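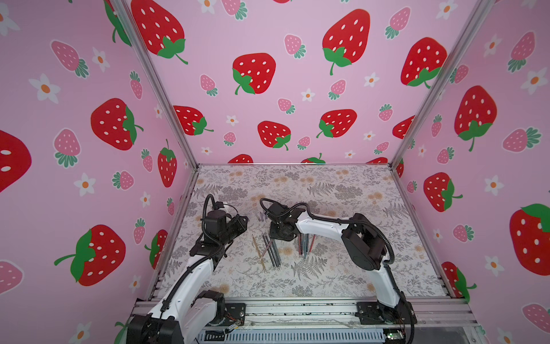
16 May 2024
Paste trials, lining paper on Hikwood board. Continued from the previous book.

Purpose: settle the dilution for the Komard starch paste before the Zollville job. The earlier strips were pasted at three different consistencies and the labels did not survive the damp cabinet, so none of those peel values are used here.

Mixing
Powder sifted into cold water, stirred with the flat paddle, left to stand, stirred again. Lumps persist if the second stir is skipped. Water is from the lab tap and was let come to room temperature in the covered bucket. Batch size 200 g dry powder throughout. The stiff mix follows the packet. The thin mix has the water increased by a quarter.

Dewanti Osman asked whether the paste should be strained. I strained half of the thin batch through the nylon mesh and left the rest as mixed. The mesh held back very little. Both halves brushed out the same on glass, and I have kept them separate only for the record.

Board preparation
Faces wiped, sized with the thin mix, dried overnight on the rack. Size coat is matte when dry. Two boards from the bottom of the Hikwood pack were bowed along the long edge and have gone back to the store; do not use them for peel strips, the jig will not clamp flat. Cut edges were left unsealed, as they will be on site.

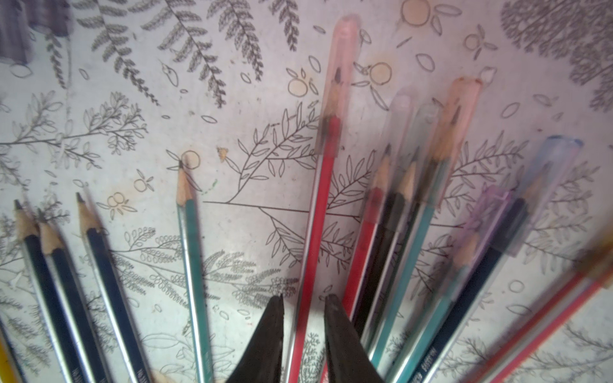

Soak time
Paper pasted, folded onto itself paste to paste, and left under polyethylene. At 2 minutes the sheet still grows after hanging and the seams lift. At 4 minutes expansion across the roll has mostly stopped and the sheet slides into position without tearing. Longer soaks gave no further benefit, and the thin mix began to weaken the sheet at the fold.

Expansion along the roll is too small to read with the steel rule. Expansion across it is easy to read and should be allowed for at inside corners. Chia-jung Cheung suggests marking the trim line after soaking. Agreed, and changed on the procedure sheet.

Peel, 90 degree
Strips cut across the roll, conditioned in the cabinet, pulled by hand winch against the spring scale. The scale sticks near the bottom of its range, so low readings are given as "low" only.

Stiff mix, sized board: failure within the paper. Good.
Stiff mix, bare board: failure mixed, some clean lift at the cut edge.
Thin mix, sized board: failure within the paper, slightly lower pull.
Thin mix, bare board: low, clean lift from the board. 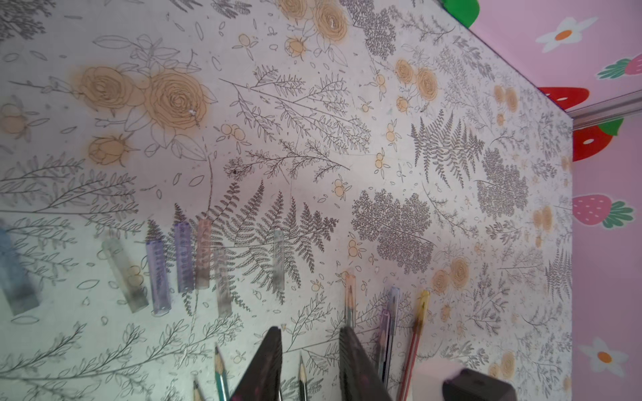

The bare board results follow absorption. Water leaves the paste before the starch has wetted the surface, and the film stays on the paper side. Iodine on the lifted strips went dark on the paper and only faintly on the board, consistent with that. Sizing matters more than dilution within the range tried.

Seams rolled too early squeeze paste onto the face. Sponge at once with clean water – dried starch shows as a sheen under low side light and cannot be removed later without raising the fibers.

Open items
Repeat thin mix on sized board after about 3 weeks in the damp cabinet, check for mold.
Bogdan jig: the left clamp has a burr, file before the next set.
Ask Dewanti whether Zollville will have heating on in September. Fast drying will open the seams whatever the mix.
Rest of the stiff batch is in the cold store, lid taped, dated. Discard if it smells sour.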